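Ledesma Open Day – I Went, I Looked, I Bought a Mug

Posted 7/16/19
3 comments | 209 shares

So I finally made it out to the Ledesma open day, after missing the one in May because of a flat tire! It's 400 steps up from the parking lot (I counted, my knees made me) and they let you wander pretty much anywhere without a rope across it.

I started in the housewares hall, which was my favorite by a mile. Tables with cloths on them, kitchen stuff next to work stuff next to toys, no order to it at all – a steel tray here, a kitchen knife on some gray knit gloves there, and a rubber chicken, of course. I love a rubber chicken.

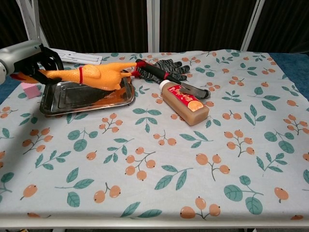
After that I got in line for coffee and ended up talking to a lady who had driven over from Itov just for the tray sale. She'd bought six! I held out until the gift table and then caved and got a mug.

Doors close at four, so go early, and bring cash for the parking.

Related
Randov Market Hall: What to Eat
A Rainy Saturday in Itov
Ondovum Glassworks Tour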